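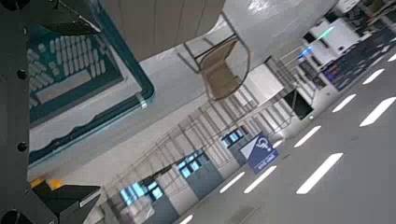 Notebook, July, Surner House job, second go at the call bells

Got in before breakfast so I could catch the night staff on their way out. Main gripe is still the lag. A resident presses the pendant and the pager on the floor goes off around 9 seconds later, which doesn't sound like much until you're the one sitting on the edge of the bath waiting! Kieran reckons it's the Undard receiver in the east wing polling too slowly, and I'm leaning that way too.

Changed the polling interval to 400 ms on that receiver only. Left the west wing alone so we've got something to compare against. 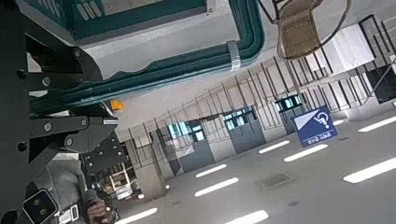
Also had a look at the pendant batteries while I was at it. The Toron ones are meant to be good for 3,000 presses, but the log has two residents who'd get through that by Christmas (one of them just likes a chat, and fair enough). Wrote their room numbers on the whiteboard so the spares go there first. Colour tags for the lanyards still haven't turned up.
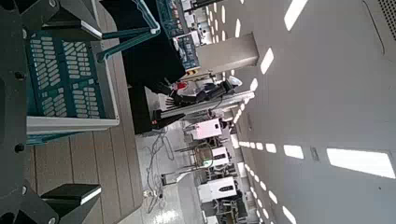
Henrique Valente: I'd hold off on the west wing till you've got a full night of logs, mate. When we did Kaewsai the faster polling chewed through the base station memory and we lost the early morning calls.

Good point, hadn't thought of the memory. Bumped the log buffer to 200 entries and set it to dump to the office computer at 4 am, when it's quietest.
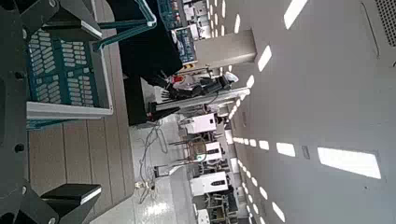 Still need to ask the night staff whether they want the pager to buzz or beep. Half of them hate the beep, and it does carry down the hallway something awful. Kieran's got the organiser with the manual in it, so chase him for the buzz codes before arvo handover.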